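Terkdale Unit 3 -- Workshop and Stores
Electrical and Housekeeping Inspection, Quarterly Checklist with Comments
Inspection month: March
Previous inspection: December
Form: Buvlow Site Services, general workplace checklist, issue 6

Key: S = satisfactory. A = action needed. N/A = not applicable. Comments are given where the mark alone would not tell the reader enough.

Section 1. Access and escape routes

1.1 Main entrance clear, door closes fully under its own closer -- S
1.2 Rear fire exit opens with one hand from inside -- A
The push bar needs a second shove before the lower bolt lifts. The top bolt is free. Bolt guide to be cleaned and the keep packed out. If this does not cure it, replace the bar.
1.3 Route to rear exit at full marked width -- A
Flattened cartons stacked against the left wall, inside the yellow line. Same comment as December. Cartons go to the cage in the yard at the end of each shift.
1.4 Exit signs lit and legible -- S
1.5 Emergency lights, function test -- A
Unit over the stores hatch went out before the end of the test. Battery to be replaced and the full-duration test repeated on that unit only.

Section 2. Fire equipment

2.1 Extinguishers in place, pins and seals intact -- S
2.2 Correct type for area -- S
CO2 at the distribution board and at the bench end. Foam by the stores hatch.
2.3 Service labels in date -- S
2.4 Call point glass intact and unobstructed -- A
Call point by the goods door is hidden by the Lirnine racking when the end bay is fully loaded. Bottom shelf of the end bay to be left empty until the bay can be moved.
2.5 Weekly alarm test recorded -- S
One entry in the log has the call point number missing. It should be possible to work out which it was from the rota.

Section 3. Fixed electrical installation

3.1 Distribution board door shut and labelled -- S
3.2 Circuit chart matches the board -- A
Way 5 is marked "heater". The heater was removed last year and the way now feeds the bench sockets. Chart to be retyped and the old one destroyed. Do not write over it.
3.3 RCD test button operates -- S
3.4 Sockets and switches undamaged -- A
Twin socket behind the pillar drill has a cracked faceplate, lower right corner. No live parts exposed. Taped off during the inspection. Replace with metal-clad.
3.5 Clear space in front of board -- S

Section 4. Portable equipment and leads

4.1 Test labels present and in date -- A
3 items without a label: desk fan, label printer power supply, hand lamp. All withdrawn to the quarantine shelf.
4.2 Extension leads uncoiled in use -- A
The drum lead at the goods door was half wound and feeding the shrink-wrap heat gun. The rating plate gives separate figures for wound and unwound use, and the heat gun is over the wound figure. Unwind fully, or fit a socket at the door (preferred).
4.3 No multi-way adaptors plugged into each other -- S
4.4 Cable grips sound at plug and appliance ends -- S

Section 5. Benches and work on opened equipment

5.1 Bench tops sound, edges free of splinters -- S
5.2 Mats and wrist straps tested, readings recorded -- S
5.3 Supply lead removed before any cover is taken off -- S
5.4 Covers and side panels stored clear of the walkway -- A
One panel was leaning on the bench leg at the aisle side. The slotted rack at the end of the bench has room for it. 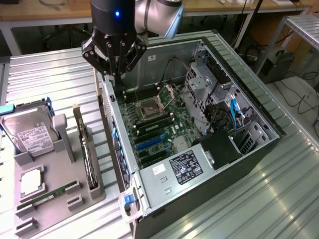

Item 5.3 covers every mains-powered unit with its covers off, and the mark is entered per bench, not per unit. Unplugging at the wall is not enough, as the switched sockets on this run look alike; the lead comes off at the appliance and goes on the hook. Desktop computers laid on their side with the side panel removed, like the black tower with the green motherboard, also need the sheet metal edges checked before hands go inside. Power supply housings are not to be opened in this unit at all -- they go back to Potgieter sealed.

5.5 Loose screws held in a lidded tray -- S
5.6 Task lighting adequate -- A
Tube over bench two flickers at the left end. Replace tube and starter together.

Section 6. Stores

6.1 Racking load notices displayed -- S
6.2 Beams and uprights free of impact damage -- A
Scuff at knee height on the aisle upright, bay 2. No measurable bend. Mark with paint pen and compare in June.
6.3 Heavy items between knee and shoulder height -- S
6.4 Kick stool brakes when stood on -- S

Items 1.2 and 4.2 take priority and are to be closed before the end of the month. Item 1.3 has now been raised twice and will be copied to the Buvlow area office if it appears again in June.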